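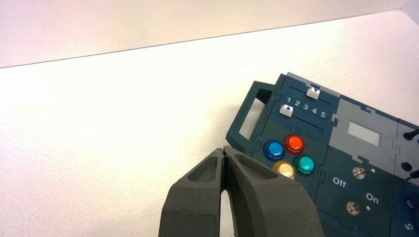

Hilo: aprender sueco a los cuarenta y tantos

Inicio · Hilos · Guardados · Perfil

1/ Siete meses estudiando sueco por mi cuenta y por fin me animo a contarlo. Empecé en noviembre, de noche, con un cuaderno y cero disciplina.

2/ Lo primero que me hundió fueron los artículos. Que si "en", que si "ett"... Llené 20 páginas de listas y no me quedó nada – hasta que empecé a apuntar cada palabra con su artículo pegado, siempre. "Ett hus", "en bok". Así sí!

3/ La pronunciación, otro mundo. El sonido de "sju" (siete, precisamente) me tuvo una semana soplando delante del espejo. Mi amiga Ronja Aasen, que es noruega, se moría de risa con mis audios.

4/ Lo que más me ha servido: leer cosas tontas. Recetas, horarios de tren, cuentos infantiles. Entiendes poco, pero cada día un poquito más, y engancha muchísimo.

5/ Tarjetas: hago 70 al día y ya. Probé con 200 y a la semana lo había dejado todo (no lo hagáis, de verdad).

6/ Ahora estoy con el orden de las frases. El verbo en segundo lugar, pase lo que pase: "Idag läser jag", hoy leo yo. Me sale bien por escrito y fatal hablando.

7/ Si alguien tiene podcasts lentitos en sueco, que me los deje por aquí – los del nivel básico ya me los sé de memoria.

148 me gusta · 31 compartidos · 3 comentarios

Elba Urrutia: Yo sigo peleándome con "sju", qué consuelo leerte

Kjell Dalen: Mucho ánimo! Prueba a cantar, ayuda con la entonación

Bushra Soomro: Las 70 tarjetas son con app o en papel?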